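Linen swap is back at the Falavton guest rooms

May 3, 2022

I've been looking forward to writing this one up! The spring linen swap in Falavton opened this morning, and by lunch more than 236 pieces had been signed in at the front table. Sheets, throws, towels, pillowcases, a stack of curtains that I very nearly took home myself (I have the wrong windows for them, sadly).

The way it works hasn't changed. You bring clean bedding you're tired of, you get a ticket for each piece, and you trade the tickets for somebody else's. The fun part is upstairs, where the six guest rooms at the Karnau house are used for trying things out on a real bed. Folded on a shelf, a cloth tells you very little. I spent ages in the green room, and I'd never have put orange and blue stripes on emerald plush, but I'm coming around to it, even with teal plaid up at the headboard end.
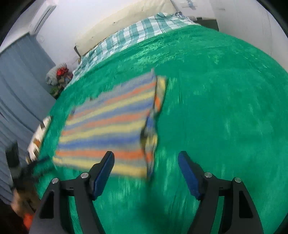 Selina Zaugg would keep the stripes and change the plaid, and she told me so twice on the stairs. Plush needs one busy thing on top of it, in her view, and a second pattern at the head of the bed makes it hard to settle down at night. She'd go with plain gray pillowcases and leave the rest alone.

I'm not so sure, I like a bed with a bit of noise in it! My own is far worse.

Swap tickets are good for 28 days, so you can drop things off now and come back when there's more to choose from. Plush and anything quilted goes to the Egger annex, where the shelves are deeper. Please pin a note with the size on fitted sheets, we had a lot of unfolding to do last August. Pillows themselves aren't accepted, only the covers.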